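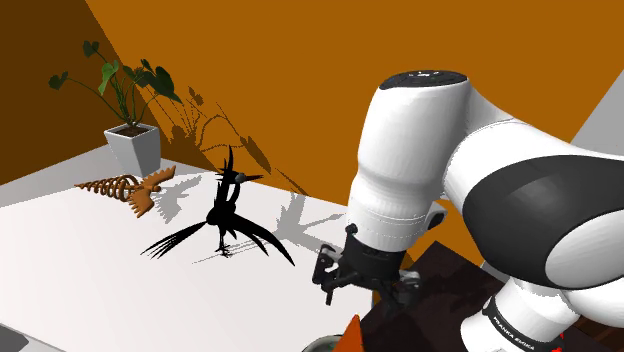
Muvcombe Giftware, Packing and Display Team

August
By Leobardo Tapia

Hello again to everyone at the Hotetden Fund! You asked for a plain update on the sorting arm, so I'll start with the practice runs, all of them still on the computer. We planned 3000 for this stage and have finished 2344. The simulated Franka arm works over a white tabletop with decorative stuff on it, and yes, the spiky black bird is in there, thin legs and all. I asked for awkward shapes and I got them. Our real catalog has 771 pieces and plenty of them are just as much of a pain to pick up.

Of the finished runs, 431 ended with me or one of the packers marking them "do over." Most of those were bad approaches, where the fingers came down at an angle none of us would use by hand. Maldonado (our software supplier) is changing how the arm lines itself up before it closes, and I've asked them to send the next version in small pieces so we can keep up with the checking.

The other thing eating our time is shadows. The lighting throws big dark shapes over the white surfaces, and when I'm reviewing from a view right down by the gripper I sometimes have to stop and work out what I'm looking at. I now keep a wider view open next to it, and reviewing goes a lot faster that way.
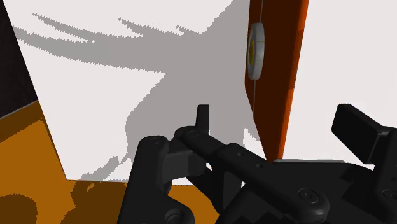

What it changes for the packers

Quite a bit already, and we haven't bolted anything down yet! Two packers spend their mornings going through runs with me, and that's paid at their normal rate out of your training money. They're good at it. They know which pieces you can pinch and which you need to get a hand under, and I've been typing up what they tell me as fast as I can.

The plan for the real bench is that the arm takes the flat, blocky pieces first and people keep the fragile and leggy ones. Wrapping stays with people too. Hours stay as they are through the trial, and I've put that in writing on the Bikiveo board by the time clock, where the shift lists go.

Flat pieces are going better than the rest, so that's where I want to put the remaining runs.
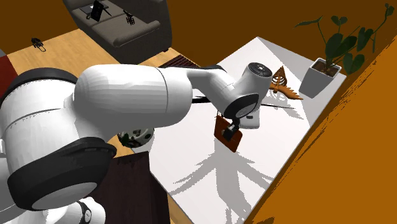

Fine by me, one packer wrote on the comment sheet, but if the easy pieces all go to the arm, then my whole day is the hard ones, and the hourly target has to come down to match. I think that's a fair point and I don't have an answer yet. I've asked the front office for a new target before the bench trial, and I'd like to use part of the next payment to time the fragile pieces properly. Could you let me know if that's allowed under the training line?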